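Protokoll der Sitzung vom Spieleverein Skostness
Ort: Vereinsraum, Beginn 18.30 Uhr
Protokoll: die Schriftführung

1. Protokoll der letzten Sitzung
Das Protokoll wurde ohne Änderung angenommen.

2. Kasse
In der Kasse sind 361 Euro. Davon sind 103 Euro für die neuen Zauberwürfel reserviert. Die Rechnung von der Firma Somico ist noch nicht gekommen, man soll noch einmal dort nachfragen.

3. Würfelabend im September
Es wurde länger über den Ablauf gesprochen. Beschlossen wurde:
- Wir spielen nur mit dem 3×3-Würfel. Die grösseren Würfel bleiben dieses Mal im Schrank.
- Jeder Würfel wird vor dem Start nach der gleichen Liste verdreht. Die Liste hängt an der Tür.
- Zeitlimit ist 300 Sekunden pro Versuch. Ein Mitglied fand das zu streng für die Anfänger, die Mehrheit war aber dafür.
- Der Eintritt ist frei, wir stellen 40 Stühle auf.

4. Tische und Material
Die weisse Tischplatte bleibt für den Würfelabend. Man sieht darauf die Farben gut, und sie ist leicht zu wischen. Die Frage mit der Unterlage ist noch offen: ein Teil der Mitglieder möchte das runde schwarze Tablett behalten, ein anderer Teil wünscht sich Matten vom Typ Lloyd. Beides soll beim nächsten Treffen probiert werden.
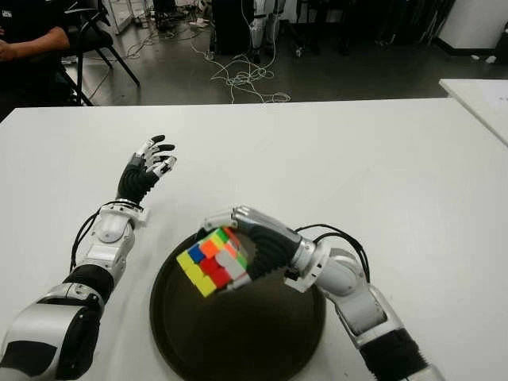 Abb. zu Punkt 4: Verdrehter Würfel über dem runden schwarzen Tablett, weisse Tischplatte.

5. Verschiedenes
Die Aufkleber an den alten Würfeln lösen sich. Es wird ein Satz Ersatz von Edik bestellt - die Farben müssen aber passen, letztes Mal war das Orange fast rot. Der Schlüssel vom Schrank liegt wieder in der Schublade.

Ende der Sitzung: 20.15 Uhr

Kommentare (3)

wuerfelfan_sk
Danke für das Protokoll. Darf man den eigenen Würfel mitbringen oder nur die vom Verein?

Drehmoment
Ich bin für das Tablett. Auf den Matten bleibt mein Würfel immer hängen.

eckstein
300 Sekunden sind genug, auch für Anfänger. Ich bringe Kuchen mit!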